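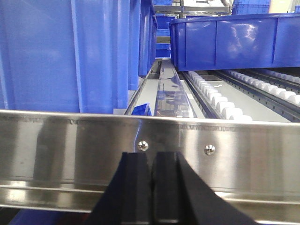

Diltano picking rack with the blue bins, three months in. Quick one, have to get orders out.

Short version: keep the rack, bins are good, instructions are terrible. Four stars if you already own a decent screwdriver.

Assembly. The booklet is two pages and the drawings are tiny. Marichka Hnatiuk and I did it on a Sunday, took most of the afternoon, a good chunk of that was putting the side rails in upside down and taking them out again. Check which way the lip faces BEFORE you tighten anything. The steel front piece goes on last. Dome-head screws, they seat nicely, but the metal is shiny and will show every slip of the driver. Ask me how I know.

Bins. Blue plastic, ribbed sides, stiffer than the ones we had from Stondusside. Those bowed out when you filled them with hardware. These don't, or not so far. They slide on a narrow gray rail that runs front to back, and the first week a couple of them kept hopping off it. Push straight, not from the corner. After that fine. Wipe clean with a damp rag. Labels don't stick well to the ribs, so we put ours on the shelf edge instead, and teh shelf edge is steel, so magnets work too. Depends on your magnets.

Dividers are ok. A bit slippery. I'd pay for a heavier set.

Price, we paid 43 each for spare bins, steep for plastic. Shipping extra. Ordered two.

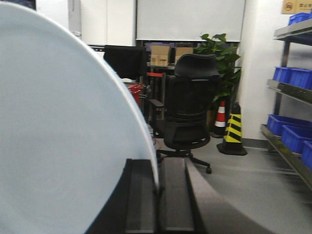
Noise is the other thing to know. Bins on metal rails are loud when people are restocking, and my desk is a few steps away. I moved over by the whiteboard, which helped more than the felt pads I'd bought. Also leave yourself floor room in front of the rack, more than the booklet says. We have the black mesh chair with the tall back and headrest, on casters, and it wants a clear lane or you end up rolling backward into somebody picking. Same with cardboard boxes, put them up on a bench. Ours used to live on the floor in front of the bottom row, dumb idea, could not pull a bin out without moving them first.

Support: emailed Diltano in May before buying, asked about load per shelf, got an answer in two days. Polite, kind of vague. Emailed again about a missing screw bag and they just sent one, no argument.

Would I buy again? Yes for the rack. For the bins probably, if there's a sale. Not for heavy castings or anything with sharp corners, get metal trays for that. One more thing, the feet adjust but only a little, so if your floor slopes bring shims. Ours slopes.

Wish it came with an extra rail. Going to ask them about taht.

Recent reviews
Illard tape dispenser, heavy base model
Stondusside stacking bins: one year later
Vasylenko folding hand cart
Bench mats compared
Label printers for small shops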